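Nardale go into the second leg of their cup quarter-final against Clatumari on Tuesday's heels of a 2-0 defeat, and manager Gilles Delorme insists the tie is still alive. The evidence for that is thin.

His side have not scored more than once in a game since November, and they managed a single shot on target in the first leg. Delorme called it "a performance with a lot to build on." The 330 fans who made the trip may have seen a different match.
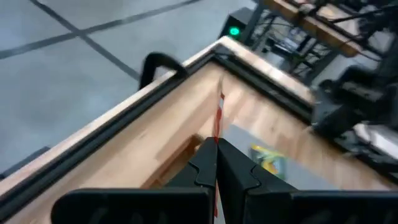
Much of the optimism rests on Florêncio Caldeira, who is back in training after missing 11 games with a hamstring injury. The club says the striker is ready to start. It said the same thing before his last comeback, when he limped off before halftime.

Delorme would not say how long Caldeira could last. "He feels good, and I trust what he tells me," he said.

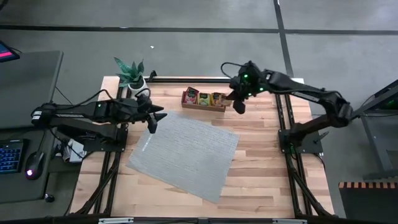
Clatumari have their own questions to answer. Goalkeeper Gunnlaugur Thoroddsen has been carrying a wrist problem, and coach Severino Sotomayor again declined to confirm whether he will play. Sotomayor has played this game before most big matches this season, and Thoroddsen has started every one of them.

Nardale also claim that about 80 percent of home tickets have been sold. Last month's league crowd was announced in similar terms, and both ends of the ground had whole rows free at kickoff.

Midfielder Vendula Watkins-style pressing, the phrase the club's website used for its new approach, has yet to produce a win.

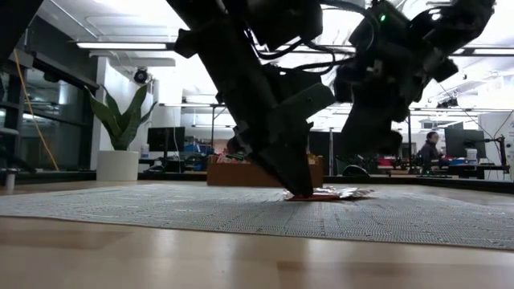 A robotic arm's gripper presses on a silver-and-red wrapper.

Kickoff is at 7:45 p.m. The winners will meet Cumer in the semifinal.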